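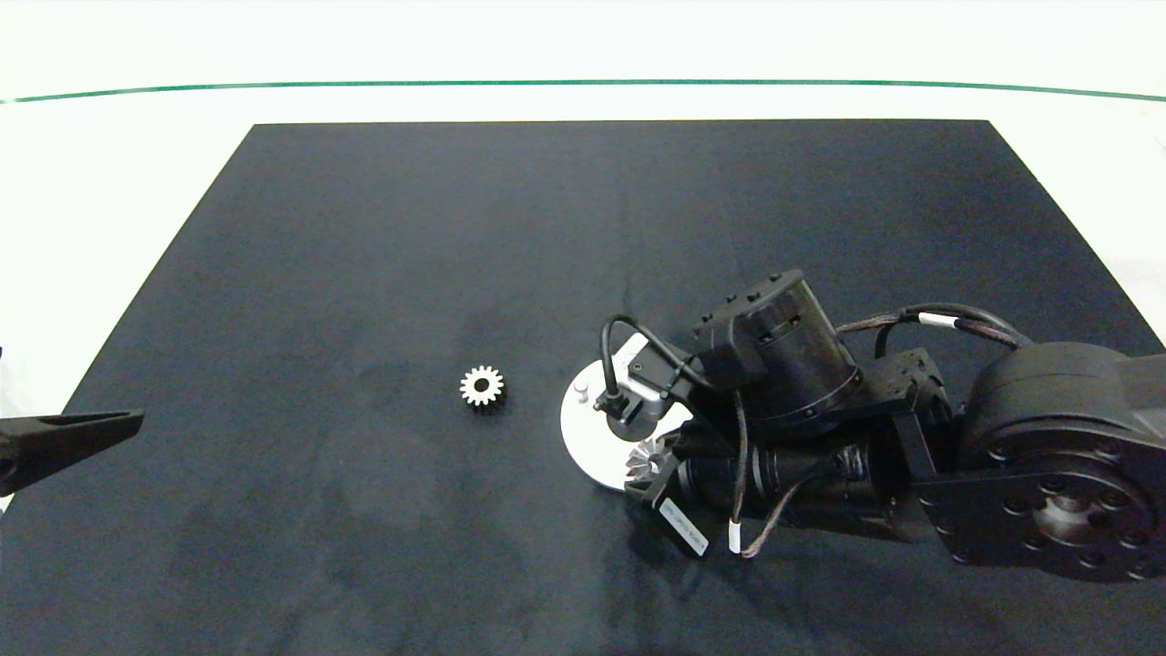 开放日演示台：左边垫子上是一枚直齿轮，右边机械臂夹着圆盘，盘上有一枚锥齿轮。

分类：工作间窍门 > 工具与台面 > 小零件
10月 编辑部

Stulness的车间10月办了一次开放日，内容是用机械臂做齿轮装配。我们去看了一上午，回来整理了几条自家工作台也用得上的办法。

一、台面选深色、不反光的。金属小件放在白桌上，灯一开到处发亮，边缘很难看清。家里没有专用垫子，用一块旧的深色厚布也可以，四角压平，有折痕先熨一下。布面起毛的不要用，毛絮会粘在油上。

二、零件之间留空。演示人员摆放时，每件之间至少留出一指宽。手工装配也应该这样，拿一个不会碰倒另一个。一次只摆当前这一步要用的，其余留在盒里盖好。

三、带轴的小件先立在托盘上，再整盘移动。托盘可以用罐头盖或塑料瓶盖代替，底下贴一圈双面胶，不会打滑。

四、线缆走高处。台灯线、电烙铁线从上方绕过来，用扎带松松地固定，留一段弧度，手臂来回时不会被扯住。扎得太紧，线皮容易在固定处开裂。
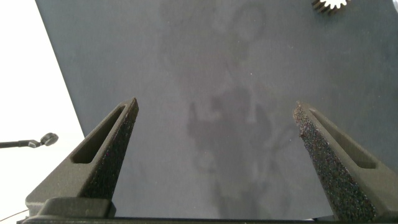

Marchand在留言里问，夹爪内侧那种粗糙的贴面能不能用到家里的镊子和台钳上，会不会把铜件刮花。

可以用，但要分材料。钢件用细砂纸，2,000目即可，剪成窄条，用薄双面胶贴在钳口内侧，砂面朝外，边缘修齐。铜件和塑料件改用薄橡胶片或麂皮，不要用砂纸。贴面磨平了就换，旧胶用酒精擦净再贴新的。

五、夹取力度从小往大加。现场讲解说，他们调试时先用最小的力，夹不稳再一点点加。用台钳也是这个顺序，先轻轻合上，拨一下零件，会动再拧紧一点。薄壁件两侧各垫一片硬纸板。

六、收工前清台面。碎屑用软毛刷往一个方向扫，不要用嘴吹。齿轮擦干后涂一薄层机油，包在纸里存放。垫子拿到室外抖净，油渍用洗洁精点洗，平铺晾干，不要对折。

费用方面，深色垫子和砂纸都不贵，不必照着车间的配置买。开放日的说明牌上写着，这套演示最多可连续运行3,000次再停机检查。家用工具没有这么密的使用量，换季时检查一遍螺丝和钳口就够了。

阅读 1,697 评论 3

Pruvonby
垫布这条试过，我用的是旧校服裤子，拆开熨平，比买的垫子还好用。就是藏蓝色的会显灰，要常抖。

Jondthorpe
砂纸贴镊子我不太赞成，镊子尖本来就细，贴了以后两边合不严。台钳可以贴。

老周修钟
瓶盖当托盘的，双面胶要选薄的那种，厚的泡棉胶有弹性，盘子会晃，小轴立不住。请问下次开放日是什么时候？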